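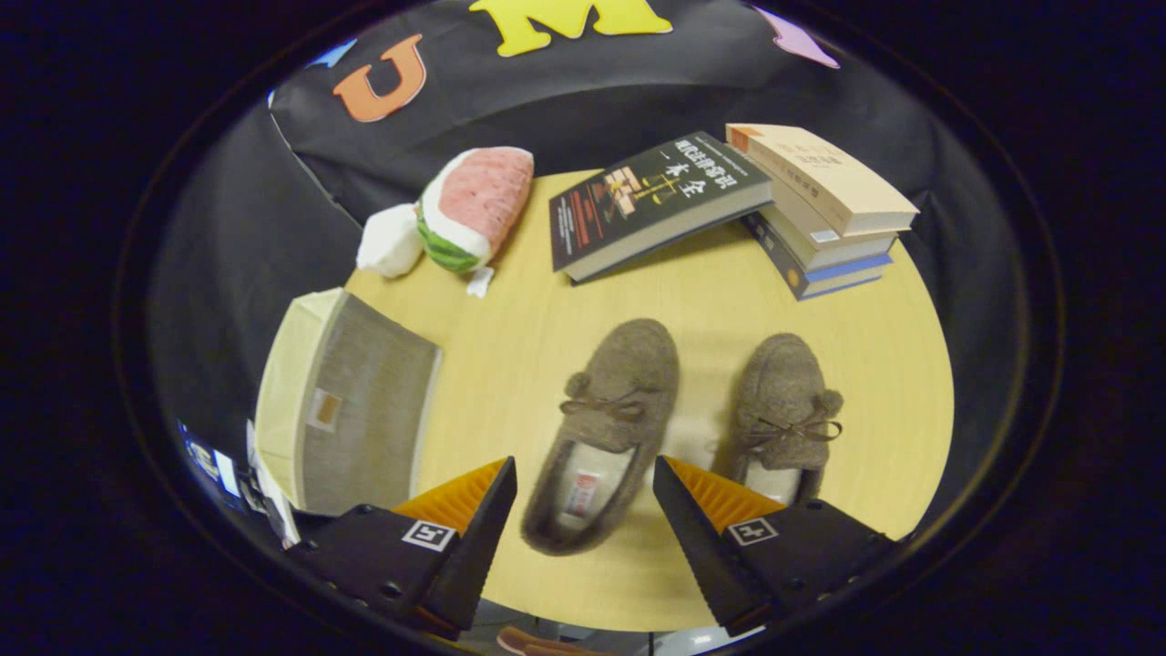

Home | Studio | Rates | Booking | FAQ | Contact

Questions about recording at Morna

2024-10-11
By Zuzana Malý

These are the questions we get most often by email and phone. Rates are on their own page and change now and then, so where this page and the rates page disagree, go by the rates page.

What sort of music do you record?

Mostly songwriters, small folk and jazz groups, choirs and string players. We have done some spoken word and a little film music. We can record a loud band, but the live room is on the small side and drums will get into everything. If you want drums and vocals kept well apart, plan to record them at different times.

Who will I be working with?

Jinlong Liao engineers most sessions. I do the bookings, some of the editing and the odd vocal day. If you would like one of us in particular, say so when you book. You can also bring your own engineer, who will need to come in beforehand for an hour so that we can go through the desk and the patching. There is no charge for that hour.

How do I book?

Send an email with the dates you would like, the number of players and the instruments. A line or two about the music is useful, and so is a rough recording if you have one. A phone recording will do. We then hold the date for a week. It is confirmed when the deposit of £100 arrives, and the deposit comes off your final bill.

What if I have to cancel?

Up to 4 weeks before the session, you get the deposit back in full. After that we keep it, but we will move it to a new date once if you are ill or somebody in the group is. If we have to cancel, you get everything back.

How long does it take to record a song?

It depends on how you work. A singer with a guitar who has played the songs live for a year can often record three or four in a day. A band building a song up one part at a time may need two days for one. Setting up takes at least an hour, longer with a full kit, and it counts as part of your session. People nearly always guess too low. If you are unsure, book one day, do one song and see where you are at the end of it.

Can I record with a click track?

Yes. Send us the tempo for each song before the day if you know it. If you have never played to a click, practise with one at home first. Plenty of our recordings are made without one, and for slower songs with one or two players we would usually leave it off. Bear in mind that editing between takes is harder without it.

Do you have a piano?

Yes, an upright, in the live room. It is tuned every July and again before any session where it is the main instrument. If you need it at anything other than standard pitch, ask well ahead -- the tuner is not always free, and the extra tuning goes on your bill.

What should I bring?

New strings, fitted a day or two before and not on the morning. Spare strings as well. Drummers should bring their own cymbals and snare. Please print lyrics and chord sheets for everybody, including one copy for the engineer, with the sections marked. We have music stands, headphones and a kettle.

Can I bring friends?

One or two can sit in the control room if the players are happy with it. The room gets warm and crowded with more than that. Children are welcome as long as someone who isn't playing is there to look after them.

Is mixing included?

No, mixing is priced per song. The price covers a first mix and two rounds of changes. Further changes are charged by the hour. It helps a great deal if one person gathers the comments from the whole group and sends them in a single email, with timings. "More bass at 1:20" is easy to act on. Five people writing separately about the vocal level is not.

And mastering?

We don't master in house. We can send the files to somebody for you, or you can arrange it yourself. For a first release on streaming services only, talk to Jinlong about what you need before spending the money.

Which files do I get at the end?

A stereo mix of each song at full quality, plus an MP3 for sharing. Instrumental versions are free if you ask for them before mixing is finished. Afterwards there is a small charge for reopening the session. Bring a drive if you want the separate tracks as well.

How long do you keep my recordings?

Two years from the last session. We keep two copies, on separate drives, but please look after your own. When the two years are up we write to the address you gave us and wait a month before deleting anything. If you have moved or changed your email, let us know.

Who owns the recordings?

You do, once the bill is paid. We don't take a share of the songs or the recordings. If you would like to credit us, "Recorded at Morna" with the engineer's name is fine.

Do you press CDs or vinyl?

No. People have asked us for a minimum number, but each pressing plant sets its own. Before you order, think about how many you can sell at concerts. The Vernine quartet ordered 200 CDs of their first record and were glad they had not gone for more. Boxes take up a lot of hallway.

Is there parking?

There is space for two cars in the yard, and a van can stop there to unload. Street parking is free after six. The door to the live room is on the ground floor with one low step, and we have a ramp for it -- tell us if you need it put out.

Home | Studio | Rates | Booking | FAQ | Contact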